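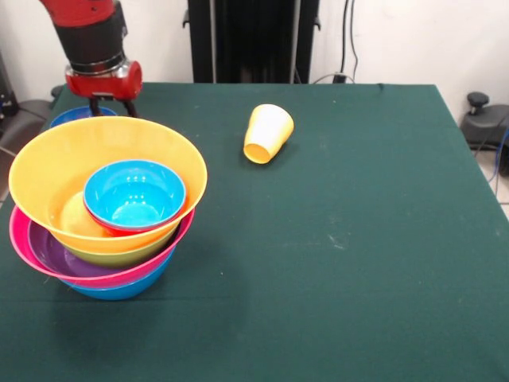 February 15, 2018

I've spent most of this week stacking bowls, which my mum finds very funny given the state of my kitchen. Stacking them by remote control, I should say, with a handset in each lap-warmed hand and my tongue poking out the side of my mouth.

The way it works on our project (we call it Wamer, please don't ask me why) is that I drive the arm through the whole job, start to finish, and every bit of it gets recorded so the arm can learn to do it by itself later on. We want 654 good runs before March. As of this arvo we have nearly 200, so you can see why I'm a touch bleary!

The bowls are just bright plastic picnic ones, but they're sneakier than you'd think. You have to come down over the rim with one finger inside and one outside, and from where I sit it's very hard to judge the depth. Guilan Ding, who is far more patient than me, taught me to stop above the rim, take a breath and then go down slowly. My favourite colour to grab is the yellow, mostly because it shows up so well against the green cloth.

The cup is another matter. If it's lying on its side it wants to roll, and I've chased it right across the table more than once. Guilan says to keep those runs as well, wobbles and all, so long as I get there in the end.

Two more sessions tomorrow, and then I'm off to my sister's for the weekend, where I've already been told I'm on dishes.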